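Setting Up the Tabletop Arm Cell in the Plivlow Simulator

Last updated 2022-03-22

This page covers the bench cell we use for tool-picking runs. It assumes Plivlow is installed and that you have a copy of the Kodesis object library. If you still have the old library from before the mallets were added, update it first.

Before you start

Close any other simulation that is open. Plivlow keeps the last physics settings it used, and a cell loaded on top of another one picks up the wrong gravity and friction values. Set the physics rate to 100 steps per second and leave it there.

1. Load the table and floor

Open the Zulu bench file. It brings in the gray tabletop, the tan border under it and the floor. Check that the table is locked. An unlocked table will slide the first time the arm pushes down on it.

2. Mount the arm

Place the base near the middle of the tabletop and attach it with a fixed joint. Turn on self-collision for the links, then jog each joint a little in both directions. If a link shakes while it should be holding still, lower the joint gain in small steps until it stops.

3. Place the objects

Load the objects with gravity off, spread them out, then turn gravity on and let them settle. Keep the mallets apart – their long handles catch on each other and on the base. Leave some bare table next to the base as well, so the lower link can swing without hitting the board.

Our cell has the base a little off center, with the gripper brought over the upper right part of the orange pad. The black spatula's handle ends just above the pad, and that is as close as we put anything on that side.

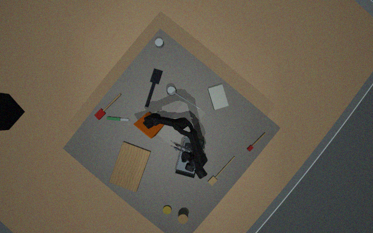

4. Set the start pose

Move the arm to the pose you want each run to begin from and save it as "home" in the Rorus controller panel. Leave clearance under the fingers. Then run the collision check. It should come back empty before you go on.

5. Test the reset

Run the reset 11 times and watch the arm go back to home. Objects should return to their saved places too. Anything that drops through the tabletop has a bad collision shape – reload it from the library and save the cell again.

6. Let it idle

Leave the cell running with no commands for 60 seconds. The joint readings should hold steady.

Common problems

Error 751 at load: the object library path is wrong. Fix it in the settings file and restart Plivlow.

Round objects roll away at the start: raise rolling friction a little, or stand the cylinders on their flat ends.

Gripper closes on one side only: the two fingers are not linked. Open the joint list and pair them again.

We recheck the saved home pose after every controller update. The next one is due in April.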